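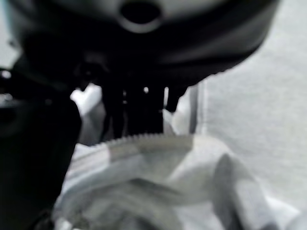 9. Setting up a leadership ballot

Read section 8 first if you haven't loaded the member roll. Everything below assumes the roll is in and locked. Written for branch secretaries, party office does the national part.

Last changed December 18, 2024. Old copies still say "nomination window" for step 4, same thing.

Before you start

You need:
Admin login for Clasolora (branch login won't show the Ballots tab)
The signed notice of vacancy, scanned
Final list of candidates with names exactly as they want them printed
The returning officer's email. For Reststead and Grallar that's Yae Honda, for everyone else Fares Masri

Create the ballot

1. Log in, go to Ballots, click New. Pick "Leader" or "Deputy leader" from the list. Don't pick "General" and type Leader in the title, the counting rules are different and you can't switch later.

2. Upload the notice of vacancy. PDF only. If it hangs at the end of the upload, refresh and check, it's usually there.

3. Choose the electorate. Two options:
Delegates only – 216 names, comes from the conference roll
All members – comes from your branch roll, cut-off is whatever date is on the notice
The party rules say which one applies. Deputy leader has always been delegates only. If the notice doesn't say, stop and call the returning officer.

4. Set opening and closing times for nominations. Times are head office time. The form accepts a closing time earlier than the opening time without complaining, so look at it twice.

5. Save as draft. Draft ballots are visible to admins only.

CAUTION: Do not press Publish yet. Publish sends the email to every voter on the electorate, right away, and there is no recall. Happened in August with the Kawaguchi branch, 800 emails, wrong candidate list. Kenta Hattori spent two days on the phone.

Add the candidates

6. Open the draft, click Candidates, Add. One at a time. Enter name, then branch, then proposer and seconder. Both have to be on the roll and both have to be paid up. A red name means lapsed.

7. Paste the candidate statement. Plain text, pasting from a word processor drags in odd spacing. Anything over the limit gets chopped with no warning so scroll to the bottom and check the last sentence is all there.

8. Tick Consent received only when you have it in writing. A text message counts. A phone call doesn't.

9. Order on the ballot paper is drawn by lot. Click Draw order with a witness in the room and enter the witness's name in the box. You get one draw. Clicking again makes a second entry in the log and somebody will ask you about it.

Note: if only one candidate is left when nominations close, don't delete the ballot. Change the status to Unopposed and go to section 10. The members' meeting still has to ratify.

Test it

10. Click Preview, then Send test. Goes to you and the returning officer only.

11. Open the test on a phone and on a computer. Check spelling of names, order, closing time. Cast a test vote. It shows up in the log marked T and drops out of the count.

12. Get a second admin to sign off. Can't be the same person who entered the candidates. Yayra Quansah at head office will do it for small branches, give her a day.

Publish

13. Press Publish, type the ballot title in the box, confirm.

14. Wait for the sent total, compare it to the electorate total. If they don't match, download the bounce list and send those voters paper ballots the same day. Paper form is in Appendix C.

15. Mark each paper ballot as issued against the voter's name. That kills their online link. If they vote online before you mark it, the online vote stands and the paper one gets set aside unopened.

While voting is open

Turnout is updated every hour. Admins see turnout only – no running totals, for anybody, so please stop asking.

A voter who lost the email: search the name, click Resend. Check the address with them first. Don't read out or forward the link.

Candidate withdraws after publishing: leave everything as is and call the returning officer. Their name stays on the ballot and the withdrawl notice goes on the ballot page. The returning officer decides whether voting carries on.

CAUTION: Don't edit the member roll while a ballot is open. New members, transfers, address changes, all of it waits. Saving any change to the roll suspends voting for that branch untill the returning officer clears it.

Closing and the count: section 11. Questions about the rules go to the returning officer, questions about the software go to Yoshinori Takagi.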